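Yellow straws, and the mat that saved my table

January again, and I'm back on the straws.
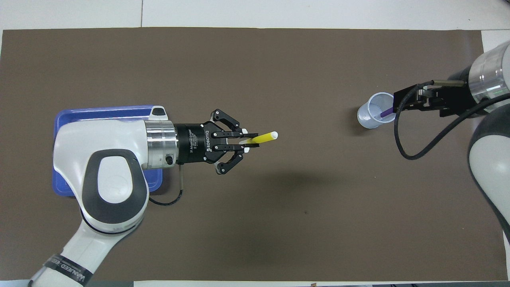 One of the yellow ones, out over the big mat.

If you've been reading since last summer you'll remember I got hooked on pająki, the Polish hanging decorations that look like a chandelier got into the craft cupboard. Short lengths of straw, discs or puffs of paper in between, all strung on thread and hung from a hoop so the whole lot turns when somebody opens the back door. The proper ones are made with rye straw. Mine are made with drinking straws from the party aisle, and I've stopped feeling bad about it.

I learned from Zdzisław Sadowski, who ran a short course at the Surnton hall over 4 weeks (I missed one of them with a cold and he very kindly sent me home the next time with a diagram on the back of a raffle flyer). He grew up with these things hanging over the kitchen table and he's very relaxed about what you make them from. His one firm rule is that the straw pieces in a ring have to be the same length. Colours can be a mess, the paper can be old wrapping paper, you can even use wool instead of thread if you must, but if your lengths are off the ring pulls itself crooked and you'll be looking at it crooked all year. He's right. I have a crooked one in the laundry.

Anyway, the mat. I've had a few emails asking what I work on, so I'll do that bit properly.

My first setup was the bare white table, and it drove me up the wall. Straws roll! You put one down, you reach for the scissors, and it's off under the fridge. White straw ends on a white tabletop are also nearly impossible to see in the evening, so I was sweeping up little offcuts for days and finding them in my socks. I tried a tea towel, which bunched. I tried a baking sheet, which was so loud when I dropped pieces on it that I got complaints from the next room.

Then I got the big brown-grey mat. It's not a pretty colour, I'll admit, somewhere between a wet footpath and a mushroom, but it covers nearly the whole table and leaves just a bit of white around the edges, and anything bright shows up on it beautifully. Yellow especially. Put a yellow straw on that mat and you could find it from the hallway. It came from Nomura, the homewares place near the station, and I had been in there for a colander. I didn't get the colander.

I keep a blue plastic tray on it as well, one with a raised rim. The rim is the whole point, really. Cut pieces go in the tray, full-length straws stay out on the mat, and I don't have to chase anything. I did try a bowl first but you end up fishing around in it for the right length and they all stand on end like chips in a cup.

Now, choosing straws. I'm fussier than I was.

Paper ones look lovely in the packet and they cut cleanly, but a dab too much glue on a nearby paper disc and they go soft at the end. Plastic ones last, and I still had a stash from a few birthdays back, so I've been using those up. If you've got bendy ones, cut the concertina bit out and keep it — those crinkly pieces make very good spacers at the bottom of a tassel. Thin straws are nicer than fat ones for small rings. Fat milkshake straws slide over the knots and you spend all night swearing at them. Ask me how I know.

For cutting, I use little snips that were sold as thread snips, Reltinent on the handle, and they've stayed sharp through two of these projects now. Ordinary kitchen scissors squash the end flat and then you have to roll it between your fingers to get the needle through. Not the end of the world with ten pieces. Quite a lot of bother with the number I've got on the go.

Which brings me to this year's one. It's going to be three tiers, mostly yellow, with orange and white paper in between, for my sister's verandah. I drew it out, added up the pieces, didn't like the answer, added them up again and got 631. That's only the straw bits! I haven't dared do the paper discs. I'm cutting in batches in front of the cricket, and I've made a gauge from a strip of cereal box with the length marked on it, so I lay the straw along the strip, nip, slide, nip. You do get quick. You also get very bored, so have a podcast ready.

A few people asked about thread. I use a waxed one from Wosen, which is the online shop I mentioned in the spring, and I go double on anything that holds weight. Ordinary sewing thread is fine for the swags along the bottom but it frays where it rubs on a cut plastic edge, and I lost a whole swag off the laundry one that way at about 6 in the morning. It makes a surprisingly small noise. I'd pictured burglars anyway.

Oh, and needles: a long one with a blunt end, the sort you'd use for sewing up a jumper. You can load four or five pieces on it at once and push the lot down the thread together, which feels very satisfying and is my favourite part of the evening.

What I haven't sorted out is storage. Half-finished tiers can't go in a box or they tangle, and they can't stay on the mat as we do need to eat tea somewhere. At the moment the top ring is hanging off the curtain rail in the spare room and the cut pieces are in jam jars along the windowsill, sorted by length, with masking tape labels that keep falling off in the heat. If anyone has a better method for the rings I'd love to hear it. Zdzisław hangs his from a broom handle laid across two chairs, but he doesn't have a dog.

I'll put up the pattern for the small starter one next time, with the lengths written down properly. You'll want a packet of straws, some paper you don't mind cutting up, and a mat if your table's as slippery as mine. Doesn't have to be that colour.

Right, back to the yellow ones. I've still got the whole middle tier to cut.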